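# Opening Up an Old Desktop Tower and Finding Your Way Around

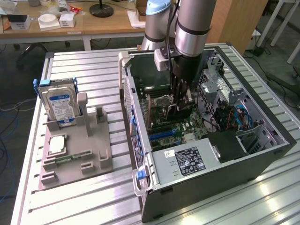
*The tower on its side with the panel off, processor socket showing on the green board.*

If you've never had the side off a desktop computer before, let me say right away that it is a friendlier place than you might expect! I put off opening my first one for ages (it sat under the stairs, and I blamed it for everything), and then Maritza Taipe came over one evening and we had the whole thing figured out before the coffee was gone.

## Before you start

Shut the computer down, switch it off at the back and pull the power cord. Unplug everything else too, and put a bit of tape on any cable you think you might forget. Then lay the tower down on a good sturdy table, open side up, with plenty of elbow room. Touch bare metal on the case before you reach in, and again whenever you've wandered off and come back.

## Getting your bearings

Start with the motherboard, the big board everything else plugs into. On this one it's green, and the black memory slots run in rows near the top. The two bright blue slots lower down are for expansion cards, and the little blue clips along the edge of the case are there for the brackets.

The silver box with the black label is the power supply. Read the label all you like, but please never open the box itself, even if it's been unplugged for weeks.

Over on the other side is the drive cage, gray metal with vent holes, and the blue and red cables bundled up in it are SATA cables. Pull those by the plug and never by the wire. Some have a small metal catch you press first.

## Taking out the memory

1. Push the latches at the ends of the slot outward. Some boards only have a latch on one end.
2. Lift the stick straight up, holding it by its edges.
3. Set it down somewhere clean and note which slot it came from.

Going back in, line up the notch and press evenly until the latches click. It takes more push than you'd think, and Maritza had to talk me through that part twice.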